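Stockroom Notes: Shelf Codes, Sacks and Bundled Goods

Posted March 13, 2023 by the Lavon stores desk
Print this page | E-mail this page

These notes cover the small-parcel aisle at the Trerinari store, including how shelves are coded and how loose fiber goods are handled there. The aisle was renumbered in July. Shelf codes consist of two numbers joined by a hyphen and are written by hand on the front edge of the board in dark marker. Printed labels were tried first and lifted at the corners within a few weeks. Marker can be removed with alcohol when a run is renumbered.

Codes are written facing the aisle so they can be read with both hands full. Cartons go on the lowest level where they fit. Woven plastic sacks are opened on the floor, never on a shelf board, and the mouth is spread by hand before anything goes in or comes out. Coarse weave frays at a cut edge, and the long strands catch on shelf uprights. 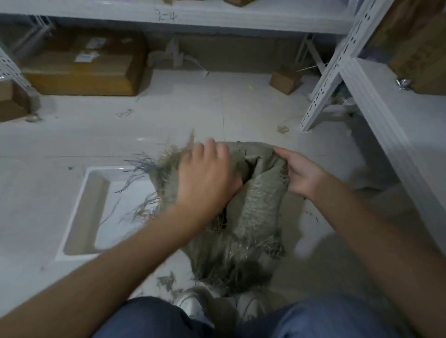

A sack with a frayed mouth can still be used for dry goods. Trim the long threads with shears, fold the edge over twice, and tie below the fold. Do not pull threads out by hand, as each one opens the weave further down. Sacks that have split along the body are set aside for the Bovville return load, which leaves when 142 have been baled. Loose fiber is swept up before the next job starts.

The aisle is narrow, and bulky items are carried upright in front of the body. Turning with a bundle held sideways will knock parcels off the board. Mixed stock is kept on the shelves in no particular size order: small boxes are stacked or set in a row, and mailer bags are laid flat on top or beside them.

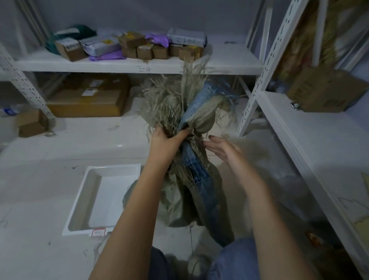 Dried straw is wrapped before it is moved. Strips of old denim work well for this. The cloth grips the stems, does not cut them the way twine can, and can be used again. Run the strip on a diagonal so that it holds both the upper stems and the heavier lower part. Support the bundle from below and steady it with the other hand. Loose ends are left alone until the bundle is set down, then trimmed over a sheet.

Weight limits for the aisle have not changed. A single mixed parcel row should not exceed 21 kg. Bundles over that weight go to the Begum annex, where the boards are rated at 400 kg and the aisle is 920 mm wide. Annex codes follow the same pattern and use the same marker.

Recent items
Renumbering the Trerinari aisle
Baling split sacks for Bovville
Begum annex: board ratings
Removing marker from painted metal
Cloth ties and twine compared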